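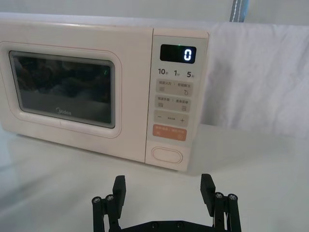
**grenadine_tiede**

Bonjour, j'écris vite entre deux trains, désolée pour le style.

J'ai rendu mon meublé début août (petit studio rue Zaltenley, au deuxième sans ascenseur, bref). Loyer 521 euros hors charges, dépôt de garantie un mois, donc pareil. Gestion par l'agence Vosham. État des lieux de sortie fait un soir à 18 h passées, la dame pressée, moi aussi, on a signé sur sa tablette. Elle me dit « rien de grave ».

Et là je reçois un décompte par mail. Ils gardent 300 euros. Motifs, je recopie :

- nettoyage complet (cuisine, électroménager, vitres)
- trous de chevilles au mur du couloir
- store de la chambre « fatigué »
- clé de boîte aux lettres manquante

Pas de facture, pas de devis, juste un tableau. Pour la clé ok, je l'ai perdue, je paye. Pour les trous ils y étaient en partie quand je suis arrivée, mais l'état des lieux d'entrée dit juste « mur état d'usage » donc va prouver... Le store je l'ai baissé et remonté pendant plusieurs années, il est fatigué, oui, moi aussi.

Le ménage j'y ai passé tout mon dimanche. Plaques, frigo dégivré, joints de la douche à la brosse à dents. Le seul truc noté dans l'état des lieux de sortie côté cuisine c'est « propre sauf traces ». Traces où, sur quoi, mystère. 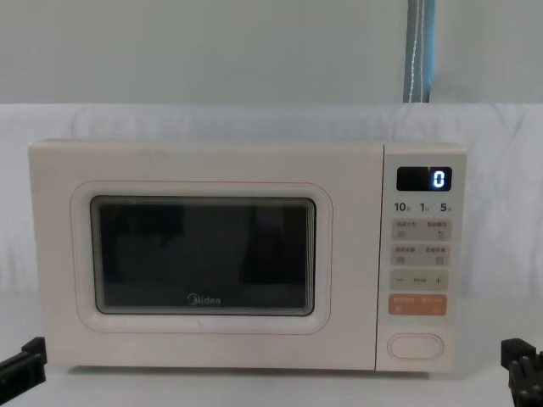
*Micro-ondes.*

Donc :

Est-ce qu'ils ont le droit de retenir sans facture ? Est-ce que le fait d'avoir signé la sortie me bloque ? Et je fais quoi d'abord, un mail, un recommandé, j'appelle ? J'ai déja appelé deux fois, on me dit que « la comptabilité va revenir vers moi ». La comptabilité ne revient pas.

J'habite maintenant à environ 70 km, donc passer à l'agence c'est une demi-journée de posée. Si je peux éviter.

Merci d'avance

---

**paillasson_bleu**

Bonjour,

Je suis pas juriste mais j'ai eu presque la même chose avec une autre agence, alors dans le désordre.

Le bailleur doit justifier ce qu'il retient. Un tableau fait maison, c'est léger. En pratique il faut un devis ou une facture, ou au minimum quelque chose qui chiffre chaque point, et surtout la comparaison entre l'état des lieux d'entrée et celui de sortie. Un devis peut suffire, ils sont pas obligés d'avoir fait les travaux — ça surprend mais c'est comme ça. Demande-le quand même.

Ta signature sur la sortie : elle dit que tu es d'accord avec l'état constaté. Elle dit pas que tu es d'accord avec la somme. Si c'est écrit « propre sauf traces », ben c'est écrit propre. Pour facturer un nettoyage *complet* derrière, faut du culot.

Point par point, à mon avis :

**Le ménage.** Conteste tout. Cite la phrase exacte de l'état des lieux, entre guillemets, avec le numéro de page.

**Les trous.** Moitié-moitié. « État d'usage » à l'entrée c'est vague mais ça joue plutôt pour toi, le mur était pas neuf. Quelques trous rebouchés proprement passent souvent. Une rangée de grosses chevilles, moins. Si t'as peint entre temps ou pas, dis-le.

**Le store.** Vétusté. Un store qui s'use parce qu'on s'en sert, c'est pour le propriétaire. Regarde si ton bail a une grille de vétusté en annexe, souvent personne l'a lue. S'il y en a une, elle donne une durée de vie par équipement et un abattement par an.

**La clé.** Paye. Mais le prix d'une clé ou d'un petit cylindre de boîte, pas plus.

Pour la suite :

1. Un mail court, ce soir, qui demande les justificatifs et rappelle les dates (remise des clés, réception du décompte).
2. Si rien sous huit jours, lettre recommandée avec accusé de réception. Mise en demeure, écrit en gros.
3. Ensuite la commission départementale de conciliation. C'est gratuit. C'est long selon les départements, chez moi ça a pris tout l'hiver.
4. Après, le tribunal.

Chez moi ça s'est arrêté à l'étape du recommandé. Ils ont remboursé presque tout sans un mot d'explication, un virement un matin et voilà.

Ah et arrête le téléphone. Pas de trace. Si tu rappelles, envoie un mail juste après genre « suite à notre échange de ce jour, vous m'avez indiqué que ».

---

**ex_locataire_fache**

vosham c'est des voleurs, ils m'ont fait pareil, j'ai jamais rien revu. bon courage

---

**chouquette_et_cafe**

Je complète paillasson_bleu, qui a bien résumé, sur les délais surtout.

Si les deux états des lieux concordent : un mois pour rendre le dépôt, à partir de la remise des clés. S'il y a des différences : deux mois. Passé ça, majoration de dix pour cent du loyer hors charges par mois de retard commencé, sur demande. « Commencé », donc un seul jour de retard fait tomber le mois. Ça marche pas si le retard vient du fait que tu n'as pas donné ta nouvelle adresse, alors vérifie que tu l'as bien communiquée, par écrit de préférence. Un mail suffit en général pour montrer ta bonne foi.

Attention à un truc : la majoration porte sur ce qui est dû. S'ils ont rendu une partie dans les temps et retiennent le reste à tort, ça se plaide, mais c'est moins automatique. Je la mettrais dans la mise en demeure quand même, ça réveille la comptabilité.

Sur l'électroménager. Dans un meublé il y a un inventaire en plus de l'état des lieux. Sors-le. Si la colonne « état » est vide à la sortie, ou juste cochée « présent », ils peuvent difficilement venir te parler de saleté après. J'ai été de l'autre côté, je loue un petit deux-pièces au-dessus de la boulangerie Lo Presti, et franchement pour des marques sur une porte de micro-ondes je passe l'éponge (au sens propre). Je fais pas venir une entreprise. 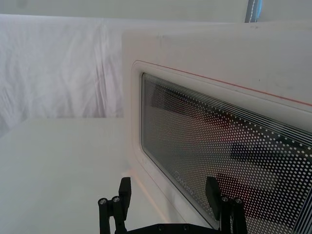 *La façade de près, petites marques grises sur le haut.*

Si c'est ce genre de « traces » qu'ils visent, demande-leur de le préciser noir sur blanc. Quel appareil, quelle pièce, quel prix. En général le prix fond.

Modèle de mail, à adapter, je l'ai écrit vite :

> Bonjour,
>
> Vous avez retenu la somme de 300 euros sur mon dépôt de garantie pour le logement situé rue Zaltenley. Aucun justificatif n'est joint à votre décompte.
>
> Merci de me transmettre, pour chaque poste, le devis ou la facture correspondante, ainsi que les mentions de l'état des lieux de sortie sur lesquelles vous vous appuyez. Je rappelle que celui-ci indique pour la cuisine « propre sauf traces » et que l'usure du store relève de la vétusté.
>
> J'accepte de prendre en charge la clé de boîte aux lettres, sur présentation de son coût.
>
> Sans réponse de votre part sous huit jours, je vous adresserai une mise en demeure par lettre recommandée.
>
> Cordialement

Pas de menaces, pas de majuscules, pas trois pages. Copie au propriétaire si tu as ses coordonnées, elles sont normalement sur le bail. C'est lui qui te doit l'argent, l'agence gère pour lui. Des fois il est même pas au courant.

Autre piste, ton assurance habitation. Beaucoup ont une protection juridique dans le contrat et on l'oublie. La mienne chez Destar m'avait fait le recommandé elle-même. Regarde aussi l'ADIL de ton département, consultation gratuite, par téléphone la plupart du temps, donc pas besoin de refaire la route.

---

**grenadine_tiede**

Merci !! Mail envoyé à l'instant, copie au propriétaire (son adresse était sur le bail, page que j'avais jamais regardée).

Retrouvé l'inventaire aussi. Colonne « état » vide pour toute la cuisine, à l'entrée comme à la sortie. Et il y a bien une grille de vétusté en annexe, mais le store n'y est pas, il y a « voilages et occultants », j'imagine que ça compte ?

Pour les trous j'avais rebouché, pas repeint.

---

**chouquette_et_cafe**

Occultants, oui, un store ça rentre dedans. Prends la durée de vie indiquée, regarde depuis quand il est posé si tu as l'info. Sinon demande-leur la date de pose dans le prochain courrier, c'est à eux de la fournir.

Rebouché pas repeint, ils tenteront un bout de peinture. Négociable.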